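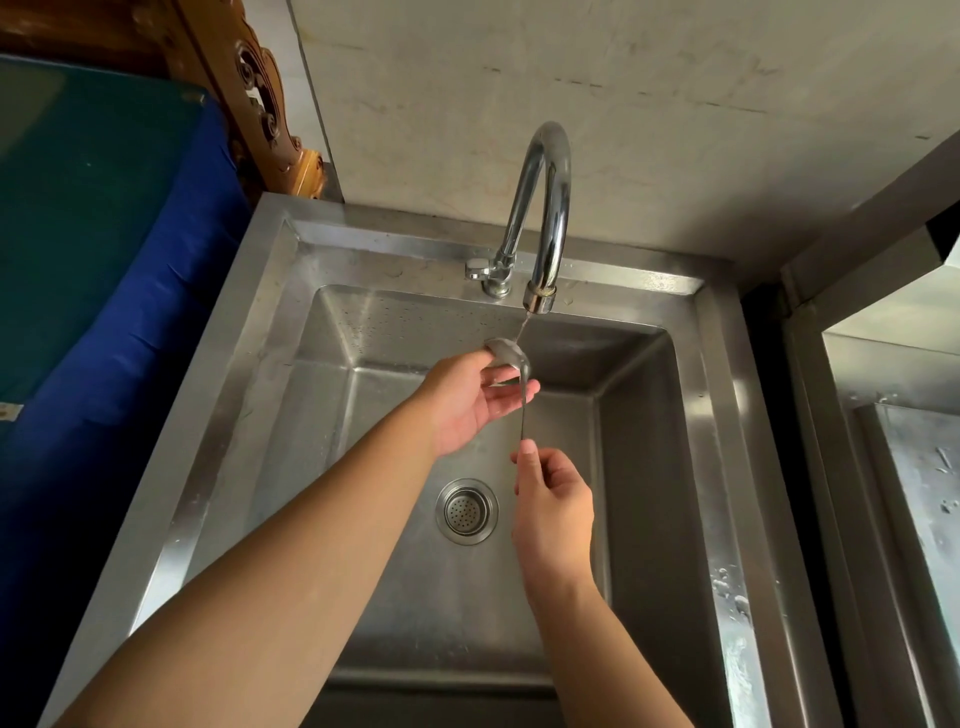 Kitchen sink, 2nd floor – rinsing a spoon, water stream is thin

Ticket: Low water flow at kitchen faucet
Opened by: Suqin Ding
Assigned to: Guangming Tang
Priority: normal
Status: waiting for part

Suqin Ding, 20 Jan 2020, 8:70 was typed by mistake in the first form, please ignore the time.
The flow from the tall faucet is very weak since we came back from the holidays. To rinse one spoon is fine, but a 4 liter pot takes very long to fill. Hot and cold are the same. The drain works well.

Guangming Tang
Thank you for the report. Is the lever opened fully? Please also check the faucet in the restroom next door.

Suqin Ding
Yes, fully opened. The restroom faucet is strong, so I think the problem is only in the kitchen.

Guangming Tang
I checked both valves under the sink – they are open. I unscrewed the aerator and found white scale and small grains in it. Soaked it in vinegar, put it back. Flow is better, but still not normal. The mesh is damaged on one side. I asked Graciela Ledesma to order a new aerator from Trustcombe. Please do not remove the old one until it arrives.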